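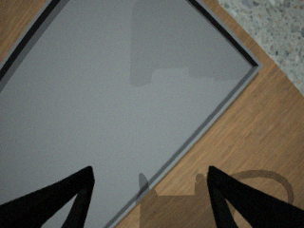
Three comments down on the club's Potell page, a reader wrote that the simulator had taught their kids to be good at the simulator, and asked what exactly the rest of us thought we were getting out of it. Fair question. I run the Prevo build for our school robotics club, and I have most of the same doubts.

So take this tutorial as a way to get the mug-and-tray task working for the club challenge without believing too much of what it tells you.

What you need

The Pusenov task pack, a laptop that can run it without choking, and a real gripper you can get some time on before the end of June. If you have no real gripper, you can still do steps 1 to 4, but please don't put "solved" on your poster.

Step 1. Load the tray task and leave it alone

Open the default task and look through the wrist view before changing anything. You get two black fingers, a big pale tray and a wood tabletop, all under soft, even light. Your club room does not have soft, even light. Write that down now, while you still feel skeptical.

Step 2. Check the shadows

The wrist view can show you a mug's shadow, handle and all, lying on the wood. Students love this and use it to line up by eye. I tell them to turn shadows off for a few runs and see if they can still find the handle. If the success rate drops, your policy may have been leaning on the shadow.

Step 3. Drive it by hand

Before any training, have each student do 13 runs with the keyboard or a game pad. Yes, it's dull. It also shows who has noticed that the tray has a rim and that fingers coming down beside it need clearance.

Step 4. Train, but keep the log

We train for 2000 episodes on the first pass. The Potell guide suggests 3000, and I have never seen the last stretch do much except make the curve look nicer – your setup may differ. Save every failed run. A score with no failures to look at is worth very little to a judge, or to me.

Step 5. Move the tray

Turn it on the tabletop so its edges run at a different angle, then test again with no retraining. Our first team, Roman, had a lovely number until we did this.

Step 6. Try it on the real thing

Set up a tray and a mug, lower the speed, keep a hand near the stop button, and do 2 slow runs before you let it go at full speed. Report the real score next to the simulated one, in the same size type.

Step 7 used to be "tune and repeat." I took it out. Teams were tuning the simulator until it agreed with them.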